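Open day at Plasten, and the long table at the end of it

We had been promising ourselves the Plasten open day for years, and this time we finally got in the car and drove out to Lirov for it. Parking was 4 dollars, which seemed fair, and the lady at the gate gave us a paper map that I folded wrongly straight away and never managed to get back into my pocket.

The morning was all tableware. There's a showroom up the front with plates in every colour you could want (I have a weakness for the dark ones, and my cupboards at home are proof of it), and past that a long corridor where Eduard Kuruc talked us through the old catalogues. He told us the first one had 67 pages and that his mother had kept hers for the recipes printed on the back. I could have stayed there until lunch, and very nearly did!

After a cup of tea and a rather good slice of poppyseed cake, we wandered through to the rooms where place settings are laid out and tried. I'd expected something grand, with candles and folded napkins, but it was much more like somebody's kitchen on a weekday, and I liked it all the better for that.
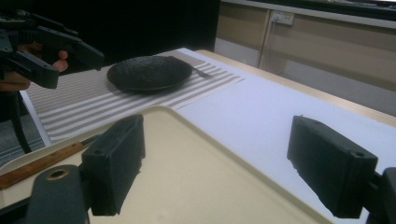 Hedvika Mikuš
Travel and Days Out writer

The grey and white striped placemat was my favourite thing of the whole day. It suits a dark plate beautifully, and against the white paper on the table the stripes look crisp and cheerful. I was also taken with the cream tray and the wooden-handled knife lying on it, a lovely warm orange-brown that reminded me of my grandmother's kitchen drawer.

The shop shuts at four, so go there before the tea room if you're after placemats. The next open day is in September, and my sister has already said she's coming.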